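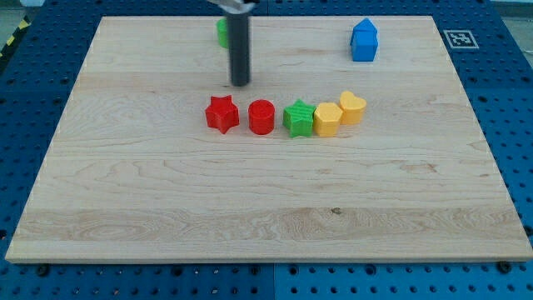 Toy blocks on the maple-colored board, gripper overhead, Brunley workshop.

Progress report to the Weidemann small grants fund, 14/09/2023

Project: Toron, a shape-sorting arm
Spent to date: $371 of the grant, mostly on motors, partly on replacing motors

The arm now reaches every corner of the board and stops where it is told, a courtesy it did not extend us in the spring. Shapes are printed in red, yellow, green and blue. Over 75 test picks the stars gave the most trouble – five points, and the arm prefers to grab the wrong 2.

Still to do: a softer fingertip, and a stop button within reach of the person who needs it. We expect to have both in October.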